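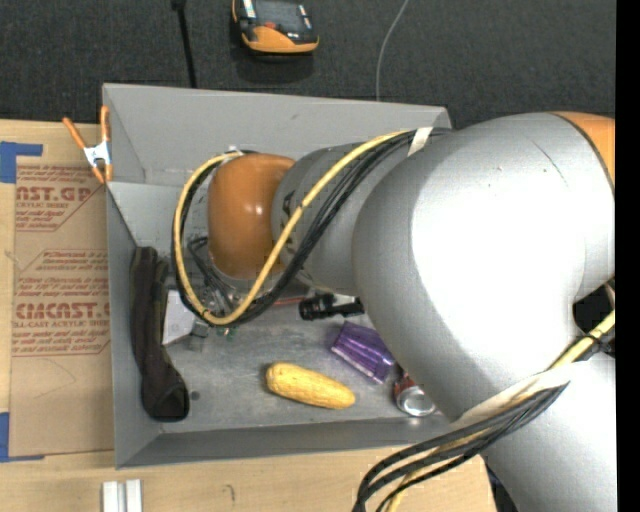

「ゴールポストって、倒れないように立てるだけでしょ」という声が、キドフ(Kidov)競技場の利用者アンケートに寄せられたとのこと。その「だけ」に、本書は丸ごと一章を使います。

第4章 ラグビー用ポスト Rautiainen 17型の設置

4.1 作業の前に
立てる作業は大人4名で行います。3名でも立つことは立ちますが、まっすぐには立ちません。強風の日は中止してください。キックオフの時刻は待ってくれませんが、ポストも風には逆らいません。

用意するもの
・ポスト支柱 2本
・クロスバー 1本
・固定ピンとボルト一式(袋番号1179)
・保護パッド 2枚
・水準器、巻尺、ラチェットレンチ

注:袋番号1179のボルトは、旧型のIdevau製スリーブには合いません。入りそうに見えますが、入りません。ハンマーで説得しないでください。

4.2 設置手順
1. 地中スリーブの蓋を外し、底の泥と落ち葉を取り除きます。前の試合のマウスガードが出てくることもあります。落とし物係へ。
2. 支柱を寝かせ、根元をヒンジ金具に差し込んで固定ピンを通します。
3. ピンに抜け止めを付けます。ここを飛ばす人が毎年います。
4. 2名が支柱を押し上げ、残る2名が反対側からロープで引きます。掛け声は一人が担当してください。二人で担当すると、支柱は途中で止まります。
5. 直立したら根元のボルトを対角の順に仮締めします。
6. もう1本の支柱も同様に立て、内側の間隔が5.6メートルであることを巻尺で確かめます。歩幅で測った値は記録に残さないでください。
7. クロスバーを高所作業車で受け金具に載せ、上端が地面から3メートルになるよう調整します。
8. 水準器で垂直と水平を確認し、すべてのボルトを本締めします。
9. 保護パッドを巻き、ベルトを選手の入ってこない側で留めます。

注意:クロスバーにぶら下がらないでください。トライの後でも、優勝の後でも同じです。

注意:ロープは本締めが済むまで外さないこと。

4.3 設置後の点検
最初の試合から20日以内にボルトを増し締めし、その後は毎月点検します。2月の凍結期を越えたあとは、スリーブ周辺の芝が浮いていないかも見てください。浮いていた場合は使用を止め、オントン(Onton)の施工窓口まで連絡を。

「蹴ったボールが入らないのはポストが傾いているせいだ」との申し出があったときは、手順8に戻って水準器を当てます。気泡が中央にあれば、キッカーの調整は本書の対象外です。

4.4 撤去と保管
設置と逆の順に行います。外したピンは必ず元の袋へ戻し、支柱は枕木の上に水平に置いてください。壁に立てかけると曲がります。

改訂:24/06/2023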